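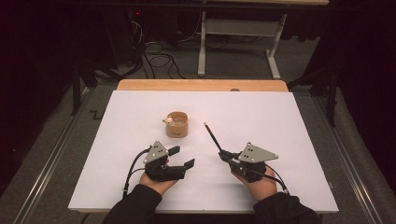 Pen and cup, hand grippers on, both sleeves rolled down like a pro.

From: Ronaldo Umali
To: chores list
Date: 4/26/20
Subject: Re: Re: so can they do the dishes yet?

Hi all,

Rachid asked a fair question last week and then got three replies about batteries, so let me have a go at the part he asked. I'm quoting most of his message because I know half of you read this on your phones and delete as you go.

Rachid Ait Ali wrote:
> I've been on this list since December and I enjoy it, but I'm losing
> track of what counts as progress. My brother-in-law runs a packing
> bench at Flinditz. He has eight people putting small stuff into small
> boxes all day, and every year somebody comes in with slides and says
> a machine will be doing it by next year. Then they go away again.
>
> At home it's the same story. We have the round vacuum, which is fine
> until it meets a sock. I'd pay good money for something that would
> clear the kitchen table after the kids. Cups, pens, crusts, all of it.
>
> So, plain question for those of you who work on this. Can a machine
> pick up a pen and put it in a cup? Any pen, any cup? If it can, why
> isn't it in my kitchen? And if it can't, what on earth are you all
> doing in there?
>
> Rachid

Ha! OK. Plain answer first: any pen, any cup, no. Our pen and our cup on our table, on a good day, yes, most of the time. I know that sounds feeble but let me tell you how we got even that far, and you can decide whether to be impressed.

What we are all doing in there, Rachid, is putting pens in cups. By hand! Well, by gripper. You hold one in each hand, they have two fingers each, and you do the job the way you'd like the machine to do it later. Thin black stick in the right one, little tan cup standing on a white board, in it goes. Then you take it out, move things about and go again. Our target for this one chore is 500 good goes, and I'm told that's low. Jamshid's crew over at Baranholm were at 1,777 for folding dish towels when I last asked, and he says the towels still come out looking like somebody sat on them.

The first thing you learn with the grippers on is how much your fingers normally do without telling you. Pick up a pen off the table right now. You probably rolled it a bit, slid your thumb along, maybe tipped it up against your other fingers, and there it was, ready to write with. With two stiff fingers you get none of that. If you grab it in the wrong spot it sticks out sideways and you're stuck with it, and your choices are to put it down and grab again or bring the other gripper over to help. I did my first session and came home with sore wrists and a new respect for crabs.

The second thing is the cup. Ours is a light one, paper or card of some kind, and it has a tiny white figure that sits on the rim looking over the edge. Touch the cup with the pen on the way down and you can knock the whole business over. A person sorts that out without thinking. They steady the cup with the free hand, or slow down, or just say oops and stand it back up. The machine has to have been shown all of those, and the oops most of all. Hamidreza reckons we should be doing fewer clean runs and a lot more messy ones, where you bump the cup and fix it. I've come round to his way of thinking, though it does feel silly spending an afternoon being clumsy on purpose.

Now, your brother-in-law's bench. I think he's got a better chance than you have in your kitchen, sorry. At a packing bench the boxes are the same box and the table stays put, and you can screw things down. If he has one product that goes in one way up, I'd say it's worth a phone call. If he has what most of those places have, where it's candles in the morning and phone cases after lunch, I'd tell him to keep his eight people and be nice to them. Bogumił spent the winter on a job like that at Sharifi and the rule they ended up with was 700 items an hour or don't bother. The machine was nowhere near it. It never got bored, I'll give it that, but it also never noticed when a bag was empty.

Your kitchen table is the hard one, and I don't think people outside believe me when I say so. A crust is harder than a car door! It's soft, it's never the same shape, and it might be lying on top of somebody's homework. Half the trouble is knowing what's rubbish and what's a treasure. My youngest would have things to say about a machine that threw out the wrong bit of cardboard.

A couple of other things while I'm here:

- Somebody asked off list about the arm from Preso. I haven't used it. I've heard good and bad. If anyone here has had one for more than a month I'd like to hear about it, especially the noise.

- The towel people want to borrow our board and I've said yes, but I need to know who's driving.

- Hamidreza is after more kinds of cup. Mugs, kids' beakers, the daft tall ones from coffee places. Please wash them first. He'd like pens too, with or without lids.

Rachid, if you want to come and have a go yourself you'd be very welcome, and bring the brother-in-law. Give it half an hour with the grippers on and tell me then whether you'd want them near your good glasses. We'll be moving on to spoons once we reach 800 on the next cup job, and I already dread the teaspoons.

Cheers,
Ronaldo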